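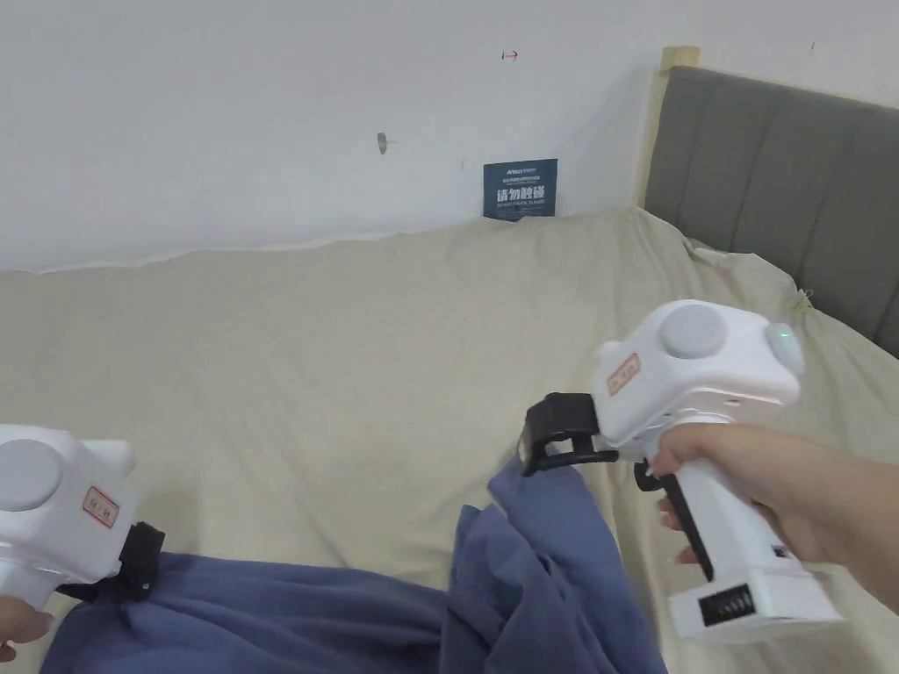 Figure 5.1 A crumpled dark blue cloth on a beige sheet.

Chapter 5
Creases, Folds and the Behavior of Cloth

Key terms: crease recovery, drape, fiber, finish, grain, hand, resilience, warp, weft

By the end of this chapter, you should be able to explain why fabrics wrinkle, compare the crease recovery of common household fibers, carry out a simple crease test, and choose a drying and storage method for a given textile.

5.1 Why cloth wrinkles

Chapter 4 dealt with how yarns are spun and how they are woven or knitted into fabric. This chapter looks at what happens to the fabric once it is in the home. Cloth is bent every time it is worn, washed, carried or put down. Some fabrics spring back from this bending and some do not.

When a piece of cloth is folded sharply, the fibers on the outside of the bend are stretched and the fibers on the inside are pressed together. If the fibers return to their earlier shape when the pressure is taken away, the fold opens out. If they do not, a crease is left.

Cotton, linen and viscose are all made of cellulose. The long molecules in cellulose are held to one another by weak links called hydrogen bonds. Bending the fiber breaks some of these links, and new ones form while the fiber is bent. The new links hold the crease in place. Water makes it easier for the bonds to break and form again, so a cotton shirt left in a heap while damp will dry with deep wrinkles. The same fact explains why a steam iron works better on cotton than a dry one.

Wool behaves differently. Its fibers have a natural crimp, and they act a little like springs. A wool jacket hung overnight in a humid room will often lose most of the creases it picked up during the day. Polyester also recovers well at room temperature and takes up very little water. It can be given a lasting crease with heat, and this is how the pleats in many skirts are made.

The construction of the fabric matters as well. A knit has loops that can shift, so it tends to recover better than a plain weave made from the same fiber. In a tightly woven cloth the warp and weft yarns have little room to move, and the strain of bending stays in one place.
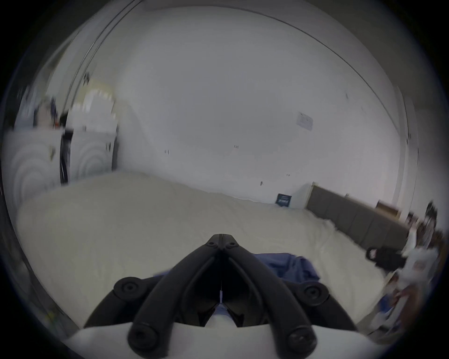

Figure 5.2 Blue fabric in soft folds. The shape a cloth takes when it is put down depends partly on its drape.

5.2 Drape and hand

Drape is the way a fabric falls under its own weight. A fabric with good drape forms soft, rounded folds. A stiff fabric stands away from the surface and forms a few large ones. Weight, yarn thickness, tightness of weave and finish all affect drape. So does the grain: a piece cut on the bias, at an angle to both sets of yarns, hangs more softly than the same piece cut along the warp.

Hand is the feel of the fabric between the fingers. Words such as crisp, limp, smooth and harsh are used to describe it. Hand is harder to measure than drape, and two people may give different answers for the same sample.

5.3 Finishes

Many shirts and sheets sold as "easy care" are cotton, or a cotton blend, treated with a resin. The resin forms links between the cellulose molecules that water does not break, and these pull the fiber back after it is bent. There is a cost. Treated cotton is usually weaker than untreated cotton and may wear sooner at collars, cuffs and hems.

Activity 5A Crease test

Work in pairs. You will need samples of cotton, linen, wool and polyester, a flat weight, a watch and a protractor.

Cut a strip from each sample along the warp. Fold the strip in half, end to end, and place the weight on the fold for 5 minutes. Remove the weight and hang the strip over a thin wire so that the fold rests on the wire. Wait another 5 minutes, then measure the angle between the two ends. Record the result in your notebook.

A flat angle (180 degrees) means full recovery. An angle near zero means almost none. Repeat with strips cut along the weft, and use the same weight each time - a heavier one will give a sharper fold and spoil the comparison.

Check your understanding

Explain why linen creases more than wool.

Describe what happens to hydrogen bonds when a cotton pillowcase is ironed with steam.

A hotel in Prustasmont is replacing its cotton sheets with a cotton and polyester blend. Suggest one benefit and one drawback for its guests.

The next section turns to washing and drying, beginning with the symbols printed on care labels.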